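3.2 Course familiarity and scoring

The sample consists of 1,677 completed rounds played by professional golfers at two courses, Hevolholm and Vasberg. Each round was matched to the player's earlier appearances at the same course. Players with no earlier round were placed in the newcomer group, which accounts for 86 of the entrants studied. Rounds stopped by weather and not resumed were left out, as were rounds played under preferred lies.

Following Nikolaidis, we compare each score with the field average for the day. This removes most of the effect of wind and pin position, although it does not correct for changes between morning and afternoon starts.
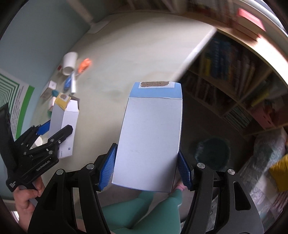
Figure 3.

Newcomers scored slightly worse than returning players in the opening round at both courses. The gap had closed by the third round at Vasberg but remained at Hevolholm, where several greens are hidden from the fairway. Scores of 70 or better were more common among players with at least two earlier visits - a pattern that held when current form was added to the model.

Past winners were treated separately. Only 5 returned to the course of their victory during the study period, and Đorđević and Nwachukwu have cautioned against drawing conclusions from groups of this size. Their results are therefore reported in the appendix and do not enter the estimates in Section 4.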